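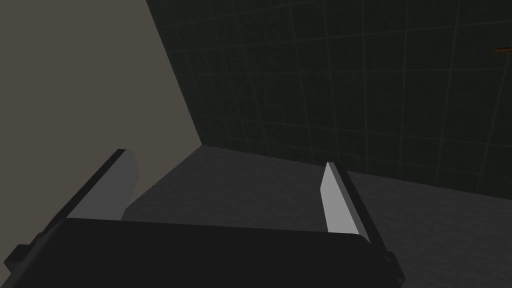 4.3 Checking the simulated gripper before a run

Applies to: Skolano two-arm cell, simulation package, release of October 3, 2019 or later. Complete section 4.2 (loading the room model) first.

The gripper model and the arm model are loaded from separate files. An offset in either one carries through to every grasp recorded afterward, so carry out this check each time a file is replaced.

1. Stop the physics clock. The status line must read HELD.

2. Select the wrist view of the arm to be checked.

3. Send the OPEN command. Both fingers must stand apart with a clear gap between them and nothing held. If one finger stays put, reload the gripper file and repeat from step 1.

4. Compare the light gray inner faces of the two fingers. Neither face may pass through the gripper body at its base.

5. Open the Joint panel and set the finger force limit to 210. Do not type a unit; the field rejects letters.

6. Send CLOSE, then OPEN. Repeat for the other arm.

Note: In dim rooms the black outer edges of the fingers are hard to tell from dark tile. Raise the view brightness. Do not change the room lights, as these are saved with the scene.

CAUTION: Never edit finger length in the Bimorwood viewer. The viewer writes the change to the visible shape only. The collision shape keeps its old size and the fingers will stop short of the part.

4.4 Checking arm reach over the table

1. Switch to the body view. The tabletop and both arms must be in view.

2. Jog the left arm toward the front edge of the table at low speed. Stop before the gripper reaches any upright object.

3. Jog the right arm up along the right side of the table. Keep the wrist clear of the black stand and of the monitor arm.

4. Read the clearance value for each arm. The lowest value allowed is 385.

5. Save the pose as HOME_2.
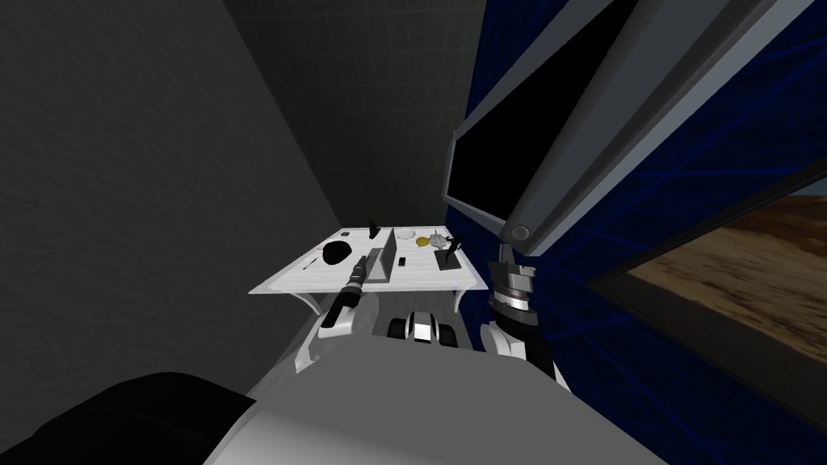 Tsuji commented on this step: We kept getting a clearance fault at HOME_2 after swapping the table file. The jog limits were still the ones from the old table. Clearing them before step 2 fixed it, and the guide should say so.

Jog limits are stored per table file as of the September update. With earlier releases, select Limits > Clear before step 2.

6. Release the physics clock and let the cell idle for 2000 cycles. Watch the joint readout for drift.

7. If any joint drifts, stop the clock, reload the arm file and return to step 1 of section 4.3.

Note: Fault codes for both checks are listed in the Flumbridge controller supplement, table C.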